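3/17/26

# The tidying-up problem

My kitchen drawer contains a whisk, a dead torch, 11 inches of washing line and a key to a house I no longer live in. I have been waiting most of my adult life for a machine to deal with it. Every December somebody tells me it will be next year.

So when Fleltar, a small firm that teaches robot arms to do dull jobs, invited me to its workshop in Vosness, I went with high hopes and a packed lunch. The lunch turned out to be wise. Robots, I can report, are in no hurry.

Fleltar's customers don't want a butler. They want something to clear a bench at the end of a shift, which is the factory version of doing the washing-up and about as popular. Coşkun, which makes shop fittings across the estuary, loses nearly 95 hours a month to people putting things back where they came from. It would like those hours returned.

The job sounds like nothing. There is an object on the mat. Pick it up, put it somewhere sensible. A child of four can do it, though a child of four generally won't.

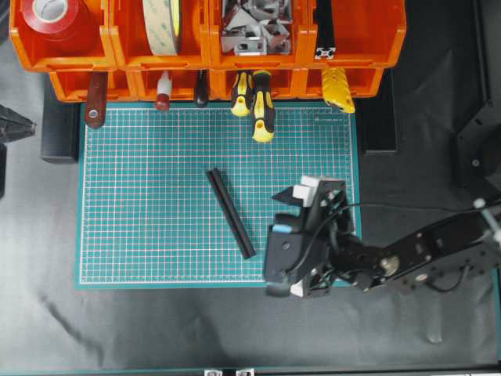
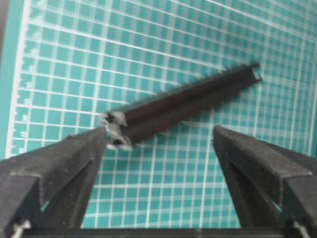 Long thin black things on a green-blue mat are a good test of character. A person reaches for one without breaking off a conversation. The arm has to decide where the thing is, which way it points and where along its length to take hold, and it has to get its fingers either side without shoving the whole business sideways. Grab it near one end and the other end droops or swings. Grab it in the middle and you may have trouble fitting it into a bin. I had never thought of picking something up as a matter of opinion, but I heard two engineers argue over it through an entire pot of tea.

## How good is good enough?

Fleltar keeps a score. The trial I was shown the figures for ran to 3,759 attempts, and the arm needed human help on 404 of them. That is a better record than mine with fitted sheets. It is also, if you run a workshop, a person getting up from their chair rather a lot.

The other difficulty is that "put it away" means something different on every bench. Tape lives with tape, until someone decides it lives with scissors. Brackets go in the bracket bin, except the good ones. Prirnora, a rival outfit, gets round this by asking customers to reorganise the whole room first, with a label on everything. I am told it works very well. I suspect most rooms treated that way would improve with no robot in them at all.

And a bench is the easy version. The light is decent, the parts are stiff and there is no cat. A house has wet things, soft things, things stuck to other things, and a sock that may or may not be clean. The Fleltar people went a bit quiet when I brought up socks. One of them guessed it would take 200 homes' worth of practice before an arm could be let loose on a laundry pile -- and then asked me not to hold anyone to that.

What they do expect, and fairly soon, is a machine that can work through a bench overnight, slowly, leaving the awkward bits in a heap for the morning. I know people who charge by the hour for less.

I described my kitchen drawer on the way out. They asked whether I had considered a bigger drawer.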